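Thread on switching a lunch counter from paper bowls to real ones. I run Skukari, soup and noodles, weekdays only, 14 seats plus a standing shelf along the window. We made the change in September and a few people have asked what it cost.

Short version: the bowls were the cheap part. The dishwasher, the drain and the extra hours were where the money went.

Before the switch we bought paper bowls by the case. The lids came separately and never from the same case size, so we always had a surplus of one and a shortage of the other. I kept the lids on top of the walk-in and the bowls under the stairs.

The last paper invoice before we stopped was 2,308 dollars for the quarter. That was bowls, lids, plastic spoons and wrapped chopsticks. It doesn't include the trash pickup, which we share with the tailor next door and can't split out.

Takeout still gets paper. I want to say that early because someone always asks. Takeout is a little under half of lunch in winter and more than that when the weather is nice. We only changed what happens to people who sit or stand inside.

First thing we did was call the landlord. Jayasinghe Properties owns the building and the lease says any change to the plumbing has to go through them. They took three weeks to answer and then said yes in one line.

Second thing was the dishwasher. We looked at a new undercounter machine and then bought a used one from Nerex, the restaurant equipment place out past the rail yard. It came with one rack, no manual and a 60-day warranty.

The install went fine until the drain. Our floor sink sits higher than the machine wants it to. Yiğit Ateş did the plumbing and had to build a small platform out of steel angle. Now the machine is at an awkward height for me and the right height for everyone else.

Racks: buy more than you think. A rack of bowls needs to sit and dry somewhere, and while it's sitting there you can't load it. We started with three racks and the line of dirty bowls went all the way to the register by 12:40.

We now own eight racks. Two are for bowls only, with the tall pegs. Flat things go in the others. Spoons go in a mesh basket inside a rack or they end up in the filter.

On the bowls themselves. Weight matters more than looks. Heavy ones hold heat but a full stack is hard on the wrists. Thin ones chip at the foot ring, where you don't see it until it scratches a tray.

Shape matters too. A wide flared bowl looks generous but the soup cools faster and it takes up more rack. A deep one stacks higher and sloshes less when people carry it to the shelf.
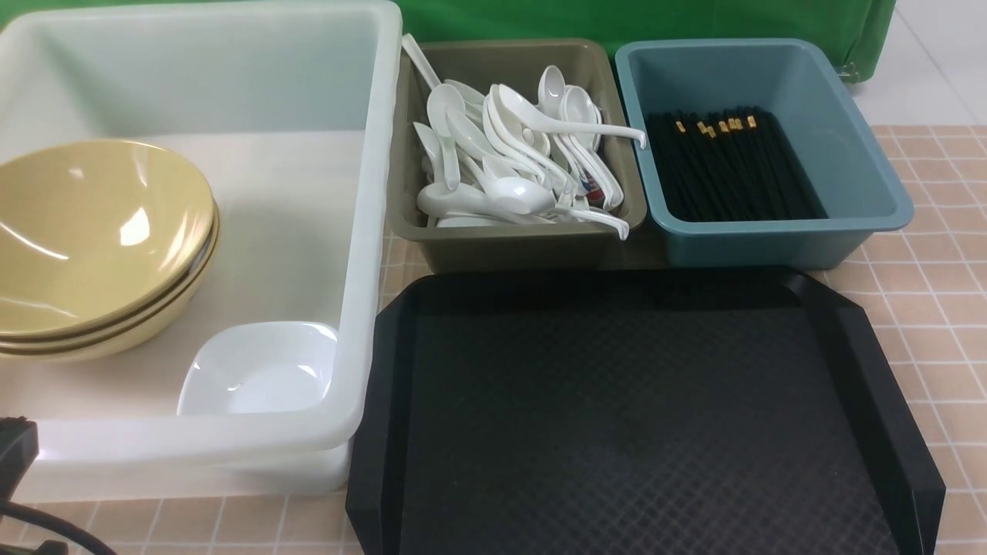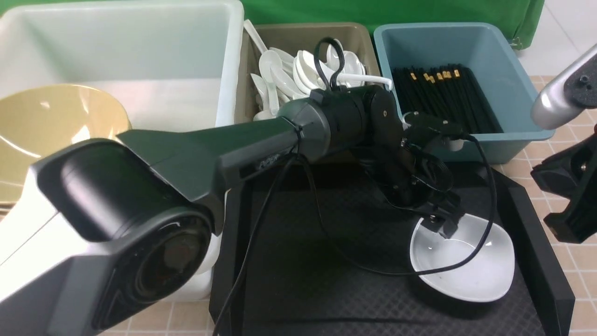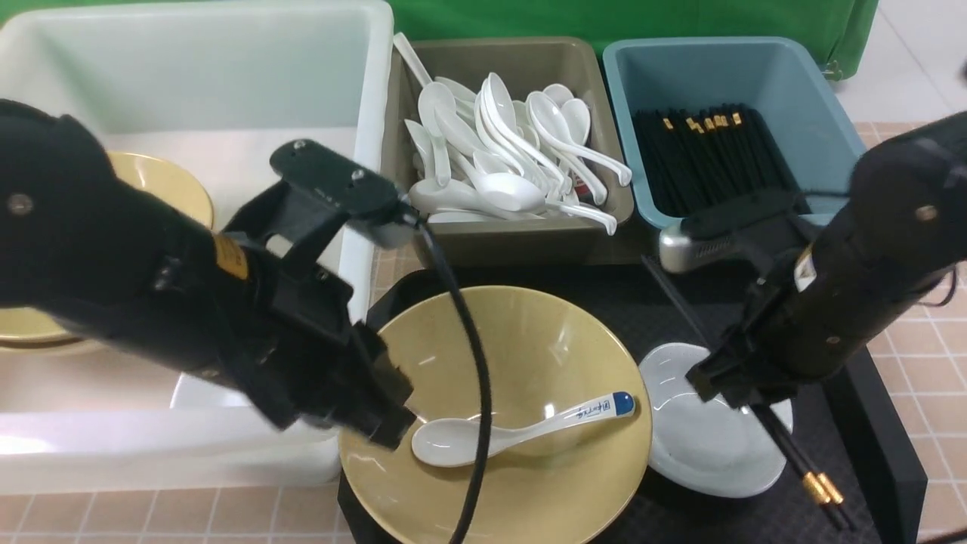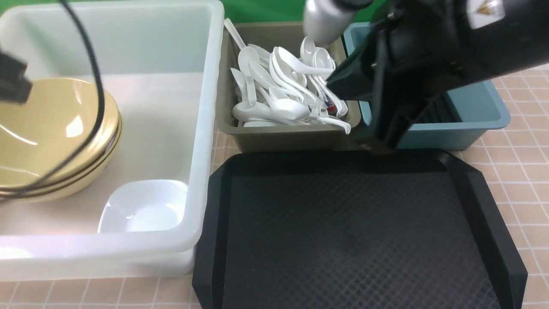
Sihan Liao
We did the same thing at our place two years ago and went back to paper after one winter. The labor killed it. Did you add hours or did the same people just absorb it?

We added hours. One person, 11 to 2, doing nothing but clearing and washing. I tried it for the first week with no extra help and the cook ended up washing bowls while orders sat on the rail. I wouldn't try that again.

Sihan's question is the right one to ask before buying anything. If you can't pay for the shift, paper is cheaper and you should keep using it. I'd rather see a place stay open with paper bowls than close with nice ones.

Our numbers, as best I can work them out. The dishwashing shift costs more per month than the paper did. Where it comes back is in people staying. Someone with a real bowl orders a tea or a second side more often, and the average inside ticket went up enough to cover the difference. Barely, in a slow month.

I can't prove the bowls did that. We also moved the tea to the top of the menu that month and fixed the heater by the window. I changed too many things at once and I know it.

Water. I expected the water bill to jump and it didn't move much. The machine uses less than we used to run through the three-compartment sink doing pots. The gas bill went up a bit from the hot water.

Detergent and rinse aid come from Skamitz Supply on a monthly order. Ask them to set the pumps for you. Ours was dosing far too much for the first month and the bowls had a film on them that made the broth taste like soap. Two customers told us. I assume more than two noticed.

Breakage. We lost a lot at the start, mostly in the bus tubs, mostly from people dropping heavy bowls on top of other bowls. Then we changed to one tub per kind of thing and it slowed down a lot. Since then it's one or two a month.

Theft — people do take spoons. I don't think they mean to. They go out the door in a coat pocket or inside a takeout bag with the leftovers. Some come back. We keep a case in reserve and don't chase it.

Chopsticks were the one argument we had. The cook wanted to stay with disposable ones for hygiene and I wanted reusable. We asked the county inspector at the next visit. Reusable is fine as long as they go through the machine and are stored clean and covered. Ours go through twice.

Storage is the part I got wrong. Paper is light and you can put it anywhere. Bowls have to be close to the pass and below shoulder height, and we had no shelf like that. I paid 700 dollars for a stainless wall shelf and a stronger bracket kit, and we lost the spot where the specials board used to be.

If you're ordering, get them all from one line, and check that the line will still be sold next year. Our first set was discontinued after 23 days. The replacements don't nest with them, so we have two stacks where we should have one.

Customers mostly didn't comment. A few regulars asked if prices were going up. They did, by 25 cents, and I put a sign on the register that said so. One man asks for paper every day because he likes to walk while he eats, and he gets paper.

Things I'd do in a different order: measure the floor sink first, hire for the shift before the bowls arrive, and put up the shelf before anything else comes through the door.

If you have a counter about our size and want the rack layout, message me. I have it drawn on graph paper and can send a scan after close.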